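Table knife

I grew up setting the table at my aunt's boarding house in Girkville, so forgive me if I get carried away here! A table knife is the everyday eating knife, laid to the right of the plate. Before it caught on, diners mostly brought their own pointed knives from home. The rounded tip came later, and the dishwasher (the enemy of a good handle) later still.

My favorite shop, Margaritis in Lirkness, keeps more than 1,000 old ones in drawers, and I've bought 63 so far. The part between blade and handle is the bolster, and I always check there first for wobble.
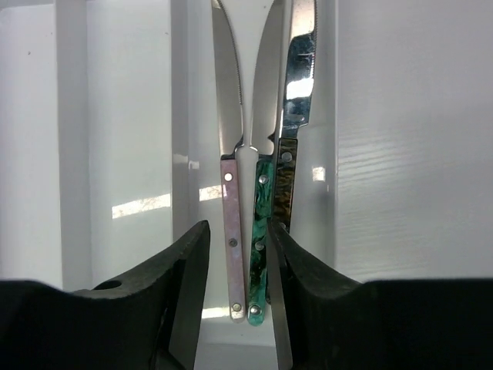 Table knives with pink and marbled green handles.

Wash resin handles by hand, please, and dry them right away.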